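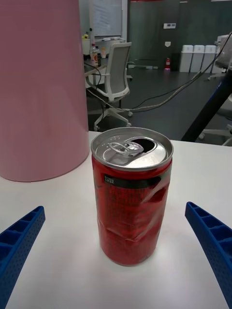 Winter tire survey: where the money has gone so far

January
By Volker Grube

Hi all at Meltero, this is the second report on the grant, and I'm writing it with a lot more in my notebook than last time! You'll remember that in the fall I had a nice plan, a borrowed tread gauge and very few cars to point it at. Well, as of Monday I've measured 169 cars out of the 300 we promised you, nearly all of them in the parking lots around Fandby, plus a batch that came through Kröger's shop (they let me stand at the end of the second bay with a clipboard, and they've been great about it).

The gauge is my own now, by the way. I bought a digital one and a spare battery, and both are on the expense sheet under "tools." The old dial one kept sticking in the cold and I didn't trust anything it told me under an eighth of an inch.

What I'm seeing is that people look after the front tires and forget the back ones. I had guessed age would be the big problem, but so far it's mostly pressure. Lots of cars are running soft, and the owners are always surprised, even the ones with a warning light on the dash (one lady had put a sticker over hers!). I'm not putting percentages in this report. The sample is still lopsided toward small hatchbacks and I'd like more pickups and vans before I say anything you might quote.

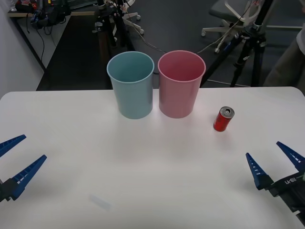
Henrik Rothe has taken over the spreadsheet, thank goodness. He found nine entries where I'd swapped left and right, and he's set it up so that can't happen again. He's also been talking to Clurkard, the delivery outfit out by the freeway, and they're willing to let us check their vans one evening after 6 p.m. That would fix a good part of my van problem in one go.

Two things are behind. The printed handout for drivers isn't done, mainly my fault, and the 30 follow-up calls haven't started. I'd like to move the calls to after the van visit so we can do them all in one stretch. No extra money needed for that, but I do need your okay on the change, so please drop me a line.

Comments

Dale: You did my wagon outside the pharmacy. Rears were low, just like you said. Will there be a handout in Spanish?

Volker Grube: Good idea, I'll ask Henrik what it would cost.

Trish M.: Do you check the spare too? Mine was flat as a pancake when I needed it.

Contact the Fandby tire survey | Copyright Fandby tire survey | Back to top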